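Unit 6 handout: Stalled grasps in the two-arm kitchen simulation
Course: Robot Safety and Fault Analysis, Clerkden
Notes by Marion Gunn, revised by Euan Semple

6.1 The fault

In October the Rankin controller was run for 1441 episodes of the pick task. In 67 of them an arm stopped before contact and the episode timed out without raising an error. The log reported "grasp in progress" until the end. A stall that reports itself as normal work is classed as a silent fault.

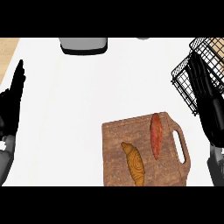 The planner keeps a clearance volume around each fixed object and slows the arm as the volume is entered. Near zero speed the watchdog should trip. It did not, as its timer was reset by every new plan, including plans identical to the last one. The right arm is the usual case for study: its gripper runs along the lower side of the wire dish rack, while the croissant and the red item lie on the board to its left. A target near the handle hole leaves little room for an approach from the rack side. Gunhild Ravn's replay of episode 729 shows up to 10 identical plans in a row.

6.2 Contributing conditions

a. The rack is modeled as one solid box. Gaps between wires count as occupied.
b. Object pose is taken once, at the start of the episode.
c. Grasp points are scored without regard to what the object rests on. A sweet potato lying across the far edge of the board has its thick end over the counter and its narrow end at the board, so finger height must be set separately for each end.
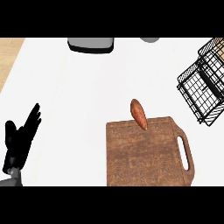
6.3 Required changes

Reset the watchdog on joint motion only. Log a repeated plan as a fault at the second occurrence. Retest with the rack modeled wire by wire.

Reading for next session: Hrnčiar's notes on timeouts, sections 2 and 3.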